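Oct 14, 2007

Quick one tonight, bread in the oven and I have to be up at six. Finally got serious about sourdough in September after Ingeborg Rothe handed me a jar of her starter and said feed it or else. Fed it. Mostly.

First loaf - brick. Second loaf - slightly bigger brick. Arne sawed a slice off and ate it with a lot of butter, very polite about it.
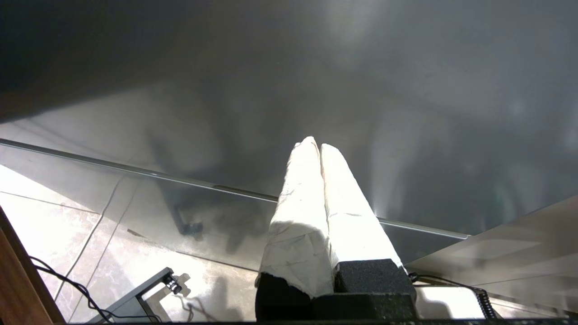
What I changed

Stopped following the Wulmont book, for one. It wants you to feed at noon and I'm at work at noon. Now I do it after supper, 100 grams flour and 60 water, stiff like a dough. Smells sweeter, less like nail polish. Rye for the first couple feedings, then plain white.

Also quit kneading so much. Fold it, walk away, fold it again. I was beating the poor stuff to death becuase it felt like work was getting done.

Clean up is still the worst part. Dough sets like cement on everything. Cold water, never hot, hot just cooks it on.
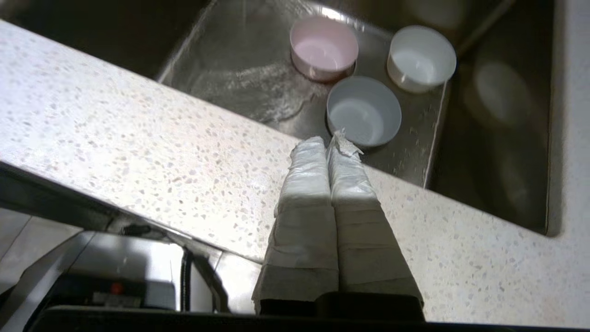 Can you leave the starter in the fridge while you're away?
Two weeks is fine. Feed it before you go and twice when you get back, and pour off any gray liquid on top.

Birgit Pfeiffer asked me that one by email, so there you go Birgit. Hers went pink last spring and she had to toss it - pink is bad, don't try to save pink.

Next weekend I want to try her seeded rye. Needs a longer soak than I usally have patience for. Friederike wants a loaf too, so thats two to bake, and I only own one decent pan. 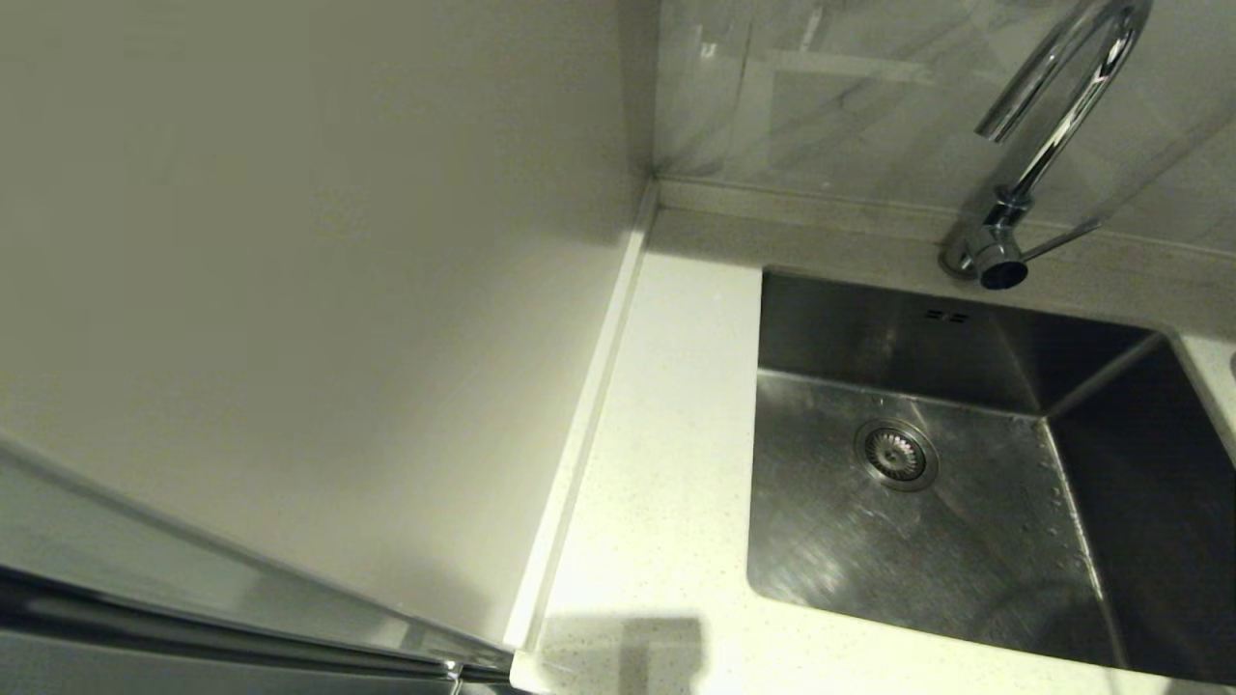

Kitchen, sink side.

OK timer's going. More later if it rises.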